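Gallery: The Week the Sweaters Fought Back

Welcome to the Tramstead bench gallery! We spend our days teaching Bilero, our two-armed laundry folder, how to handle real clothes on a real bed, and most weeks this page is a parade of neat little bundles. This time it's about a fault, and I have to say it was one of the most interesting faults we've had all year.

Quick background for newer readers. Bilero learns from folds that people do with hand-held grippers. In March we passed 3814 recorded folds and moved on to knitwear, which is stretchy and fuzzy and has a mind of its own. By Thursday afternoon the arms were closing on hems and simply not letting go. Seven sweaters got dragged right back open after a perfectly good fold, and one cuff ended up with a pulled thread as long as my hand.
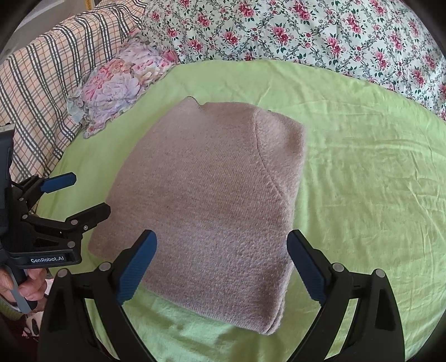
Photo: Tramstead bench / Plideck project gallery

Pink sweater, folded, with one gripper in front and another coming in from the left. Look at the ribbed hem and those few loose fibers along it! Fuzz like that is what we ended up chasing for two days. The blue pads have fine diagonal ridges, and ridges are wonderful on cotton sheets and pillowcases. On a fluffy knit they can hang on to a strand after the fingers open.

The second half of the trouble was in the software, and I love this part. Bilero decides it has released something by watching the finger gap. Gap wide, job done, arm up. With a strand still hooked on a pad, the gap looked perfect and the arm went up anyway, sweater and all. The log for the worst pull shows a clean release and then 800 milliseconds of steadily climbing load that the controller never checked.

So now it checks. If the load rises after a release, the arm stops where it is, lowers a little and opens again. We also brush the pads between garments and pull any that have picked up lint. The stop has tripped a few times on the Crenshaw rig since then, and every time it was a real snag, which made my whole week.

Still open: buttons, zippers, and a very loose open-weave cardigan that I'm a bit scared of. More pictures when we get to it!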